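Guerra Bed Slide review: six months in the back of a work pickup

Our truck is a crew cab with the short bed, and anything that slid up against the cab used to stay there until somebody climbed in after it. I ordered the Guerra bed slide in December, after looking at two other makes, and it has been in daily use since then. I paid for it myself.

The slide comes in two boxes. One holds the deck, which is in halves that bolt together down the middle, and the other holds the rails, rollers and a bag of hardware. Everything on the packing list was there. The instructions are six pages and mostly drawings. They are fine up to the point where you line the rails up with the factory tie-down holes, where the drawing shows a bed with no liner. If you have a drop-in liner it has to come out. A spray-on liner can stay, but you will need the longer bolts, and those are sold separately by Woltdale.

Installation took me one afternoon with a helper. Lifting the assembled deck over the tailgate is a two-person job. The rest can be done alone with a socket set and a torque wrench. Retorque the rail bolts after the first week. Three of mine had loosened.
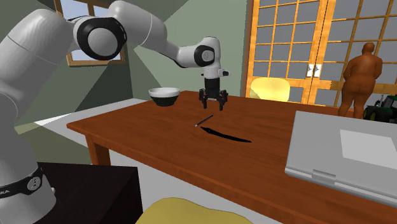
Loaded behavior is what I cared about most. With a generator and two toolboxes on it, the deck rolls out by hand and locks at the halfway point and at full extension. There is a little droop at full extension, less than I expected. The rollers are sealed and have not picked up grit so far, even after a month of gravel jobs. For reach, a slide at full extension works like a lever: the load ends up hanging out past its base, and the base has to be bolted down properly or the whole thing tips. Guerra uses four anchor points. The Brudia slide I looked at used two and a clamp, and I did not like how it moved in the showroom.

The latch is the weak part. It is a spring pin worked by a handle at the rear edge, and the handle sits low enough that gloves catch on it. In freezing weather the pin stuck twice. Some dry lube cured that, but I would have liked a bigger handle and a rubber boot over the pin.

Weight is the other thing to think about. The slide adds 286 pounds before you put anything on it, and that comes straight off your payload. On the highway my mileage dropped from 17 to 16, though I also changed tires in that period, so I would not blame it all on the slide. You lose a few inches of bed depth as well. My crossover toolbox still clears the deck, but a taller load under a cap might not fit.

The surface is a rubber mat glued to the deck. It grips well and hoses off. One corner has started to lift on mine, on the side where I drag things over the edge. Contact cement should hold it. 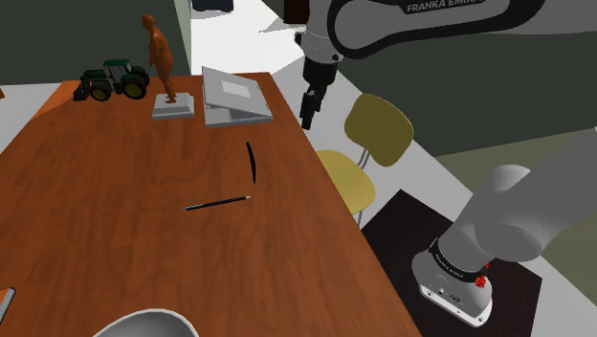
Tibor Barta wrote in to say he has run the same slide for two winters and had the sticking pin too. He swapped the spring for a stiffer one from Bodside and has had no trouble since. He also disagrees with me on the mat, which he pulled off in the first year and replaced with plywood so he could screw cleats into it. His advice to anyone hauling long material is to skip the slide altogether and get a rack.

I agree with him about long material. For boxes, tools and anything heavy that lives in the truck, I would buy the Guerra again, with the longer bolts in the same order.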